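Muron Papercraft @muronpaper

ok thread. the table. a bunch of you asked how I cover the long worktable and why it's all squares, so typing this fast before the kettle's done

1/
start with the paper. plain brown kraft, the boring stuff, off a big roll. I've tried white (shows every smudge), I've tried the coated kind (tape slides around on it), I've tried an old vinyl tablecloth for one terrible week in June. brown paper. done.

2/
cut it long. longer than you think. mine hangs over a hand's width each end and gets folded under. if you cut it exact it WILL creep and then you've got a bare strip at the end forever

3/
lay it the afternoon before. rolled paper wants to stay rolled. put heavy books on the corners, go home, come back. it's so much flatter in the morning. Malathi irons hers?? on low, with a tea towel. respect but no

4/
tape next. dark blue. I used black first and it looked like a parking lot. blue reads well on brown and you can still see it when the lights are low and everyone's tired

5/
do all the lengthwise lines first, whole run, one go. DON'T stop and start. get someone on the other end. Gemma Serra held the far end for me and we only argued twice

6/
then crosswise. mark your spacing with pencil ticks down both long edges before you touch the roll. I eyeballed it once, by the far end my squares were basicaly doors

7/
don't pull the tape tight. lay it down, press, move on. stretched tape shrinks back overnight and drags the paper with it and you get those little puckers. ask me how I know. don't ask

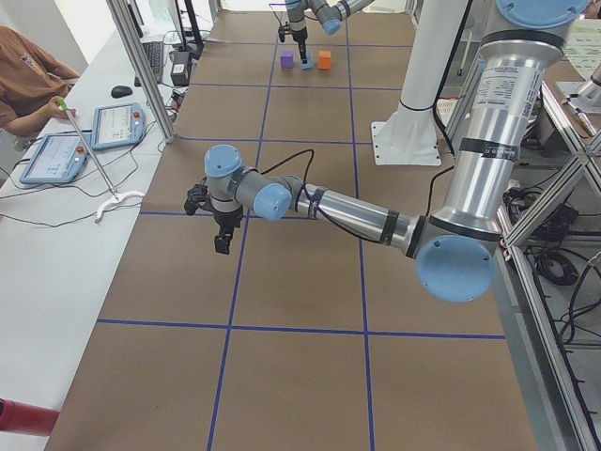

Ivdale, 21/01/2022

8/
so that's the table now. long brown run, blue lines both ways, three cubes down the far end, purple, light blue, orange, sharing a square. squares are roughly square which is all I ever wanted from them

9/
cost, bc someone always asks. paper roll was 26, tape on top of that, and I've still got most of the roll. one roll = some 50 feet on the label, I haven't checked, I'm not unrolling it to find out

10/
why squares at all. because "put it over there" means nothing on a long table. "second square from the end" means something. talking about where stuff goes got so much quicker, like same day

11/
also small things look tidy in a square. one cube on bare paper = somebody forgot a cube. one cube inside blue lines = on purpose. cheap trick, works every time

12/
numbering them: people keep suggesting it. Malathi wants letters one way, numbers the other, like a map. maybe. my handwriting gets worse the farther down the table I go so we'll see

13/
replies, quick:
"does the tape lift the paper when you peel it" yes. paper's coming off anyway. I swap the lot together
"masking tape ok?" ok for a day. edges curl
"what about drawing the lines" marker bleeds thru on the thin stuff. try a scrap first

14/
"why not paint the table" because I change my mind. the last layout had long skinny rectangles and I hated it inside of an hour. paper you can just rip off. it's very satisfying btw, get a friend and do it in one big pull

15/
seams. if your roll's too narrow, overlap two strips and put a lengthwise blue line right on top of the join. hides it and holds it. the overlap should face away from you so your sleeve doesn't catch. took me way too long to work that one out

16/
wipe-down: dry cloth only. no spray. brown paper + spray = bubbles, and the bubbles don't go away, they just get crispy

17/
storage for the leftover roll, stand it up in a corner with a rubber band round it. flat on a shelf it gets a dent and then every sheet you cut has the same dent in teh same place

18/
tape goes in a drawer, on its side, NOT on the windowsill. sun cooks the glue. I lost a whole new roll at the Sonmont place that way

19/
Gemma says I forgot corners. fine. where two lines cross, just run one over the other and press hard with a thumbnail. no cutting little gaps, you'll be there till midnight and they never line up

20/
next one's gonna be the shelf above the sink, which is a disgrace. if you do your own table send me pics, esp if it went wrong. kettle's been done for ages, bye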